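Teaching a hand to find the sink
Posted March 23, 2019

Ten minutes with Tõnu Rätsep, between two runs and one cold coffee. He leads the household handling work at Clutus. Talks fast, so did I. The room is a mock bathroom, more or less, and the method has a name, Sterkeo, which he says means nothing at all. 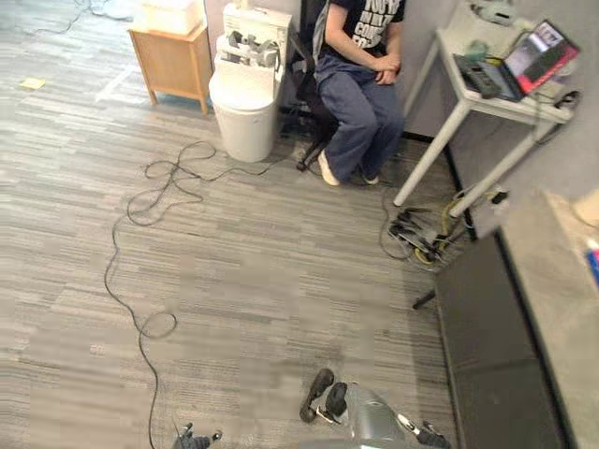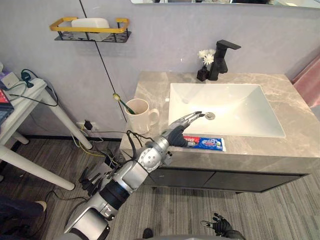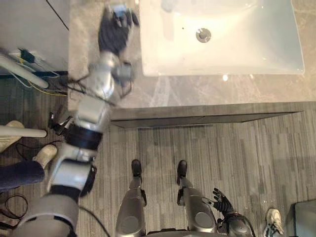
Work at hand in the mock bathroom. The second and third pictures show the arm out over the marble counter by the sink.

First question, the obvious one. Why a bathroom?

"Small things, hard edges," says Rätsep. "A kitchen is generous. You've got room behind everything. A bathroom counter is narrow and there's a hole in the middle of it with sloping sides." He means the basin. He calls it the hole all the way through.

So what is Sterkeo, in one breath. A person steers the arms through a task. The robot's own head view gets recorded, with the joint positions. Then the learning bit. Nothing new so far, plenty of labs do that. What his group changed is which parts of a recording the robot learns from hardest.

"Most of a demonstration is travel," he says. "The arm goes from here to there, fine, lovely, it's not where you fail. You fail in the last hand's width. So we cut each run at the point where the fingers come close to something, and we give the close part more weight. The travel we nearly throw away."

Nearly?

"We tried throwing it away. Arm arrived from silly directions."

The numbers, quickly. They had 1543 recorded runs to begin with. Of those 179 were kept back for testing and never shown to the thing in training. Task was reach a named object on the counter, close on it, lift. With even weighting it managed 40 of the kept-back set-ups, recreated by hand on the real counter. He winces at that one. With the close parts weighted up, it did "a good deal better", and he won't give me the figure untill the repeat is finished. I asked twice. No luck.

"I've been burned. In November we had a beautiful result and it was the lighting."

The lighting?

"We tested in the same hour we recorded. Same highlights on the basin. It had learned the shine, I think. You move the lamp, it reaches for nothing." Long pause, looks at the laptop. "So now the repeat has different light. That's most of what's taking the time."

Thin things are the worst. A toothpaste tube lying flat is his example, and he comes back to it three times. There's hardly any height to get fingers round, and the counter is right there underneath. "A person slides it to the edge and pinches. You don't know you do it. Our operators did it without being told, and then the robot started doing it too, a bit. That was a nice afternoon."

He's keen that I don't make too much of that. It was seen in 20 runs, he says, watched by people who wanted to see it. Fair enough.

I ask about fingers versus a simple two-jaw grip. Teuber, the group down the corridor, swear by the simple one. Rätsep shrugs. "They're right for boxes. If everything in your house is a box, go with Teuber." More fingers means more to go wrong and more to record, he admits, and the steering is tiring. Operators swap often. He does shifts himself and says he's the worst at it.

Does he mind the clutter, the cables and so on? Not much. "The robot looks down and sees its own arms, the carpet, somebody's shoes. Good. If it only works on a clean floor I don't want it." They did once try masking out everything but the counter. It helped in training and did nothing on the real thing, so it was dropped.

What next, then. Firnilix is the follow-on, same weighting idea but with both hands, one to steady and one to pick. Recording's started, slowly. Two hands in a small space get in each others way, and the person steering has to think about both at once.

"Ask me again when the repeat is done," he says, already standing up. Does he have a guess at the number? He does. He wouldn't say it with the recorder on, and when I switched it off he wouldn't say it then either.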